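Shins hurt every time I move from treadmill to outside - surface or me?
Posted in Running & Walking, April

slowpoke_545
ok so I did all winter on the treadmill at the gym, three or four times a week, up to 5 miles no problem. Weather got nice so I went outside. First week fine, second week both shins sore along the inside edge, lower half. Not sharp, more like a bruise. Goes away when I stop, comes back after a mile or so next time.

Sidewalks here are all concrete and pretty hilly. Shoes are Jinik trainers, bought last fall, I log my miles and they're at 323. I'm 41, a bit heavy, not trying to race anybody. Signed up for a 10K with my sister in 9 weeks and would really like to not drop out.

Do I need new shoes? Different surface? Just rest? Gym guy says roll them out with a bottle, did that, did nothing.

3 answers

Gornard
Sounds like plain old shin splints, had them every spring for years. What worked for me:

Cut your miles in half for two weeks. I know you can do 5 on the belt but outside is diffrent, no even pace, you brake going downhill and your shins take all of that. Keep one treadmill day if it doesn't hurt there.

Get off the concrete for a while. Dirt path, short grass if it's even, or the high school if they let people in after practice. Ours is open to the public until 9 in the evening and I do most of my easy stuff there.
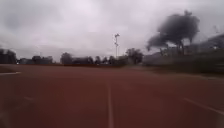
Hills are the other half of it. Downhill especially. Going from zero hills to a hilly loop is a big jump, even if the distance is the same, and most people only look at distance. Flat and open with a bit of rough grip underfoot, like the track in my photo, is about as kind as it gets while you settle down. Pick a white line and stay near it if you tend to drift, and swap direction halfway if it's a quiet hour, always turning left bugs my hip. Ask first, some places have rules on that.

Then calf raises. Straight knee and bent knee, 3 sets of 12, every other day. Slow on the way down. Boring but it's the one thing I'd keep if I had to drop the rest.

Shoes — 323 isn't that much. I'd look at the bottoms, and if one side is worn way more than the other then maybe. Otherwise save your money.

One warning. If it turns into one small spot you can put a finger on, or it hurts at night or just walking around, quit running and get it looked at. That can be a stress fracture and you don't want to push thru it.

Nakpan121
new shoes. always new shoes. I got the Nuravance ones and never had a problem since

slowpoke_545
Thanks both. Bottoms look even so holding off on shoes for now. There's a middle school six blocks away, going to check if it's open. Should I ice?

Gornard
Ice if it feels good, 10 min or so. Doesn't fix anything but I like it after.

pacecar_mom
Agree with most of what Gornard said but want to add, look at your steps. Treadmill people come outside and start reaching with the front foot, I did. Land with it more under you, shorter quicker steps. Don't obsess over it, just try it for a minute at a time and see if the shins notice. My daughter could hear me slapping the ground from the porch, that was my clue.

Also 9 weeks is plenty for a 10K if you're already at 5 miles. You could lose two whole weeks and still be fine. Walk breaks count too! I ran 4 walked 1 my entire first 10K and passed a bunch of people at the end who went out too fast.

And warm up. 5 min brisk walk before you run, every time. Mine were always worst in the first mile when I skipped that.

If you're not better in three weeks or so with the lower miles go see a PT. One visit was enough for me, she gave me a sheet of exercises and its still on the fridge.

slowpoke_545
Def reaching with the front foot, just went and tried it in the driveway. Will do the calf raises and the short steps, post back after a couple weeks.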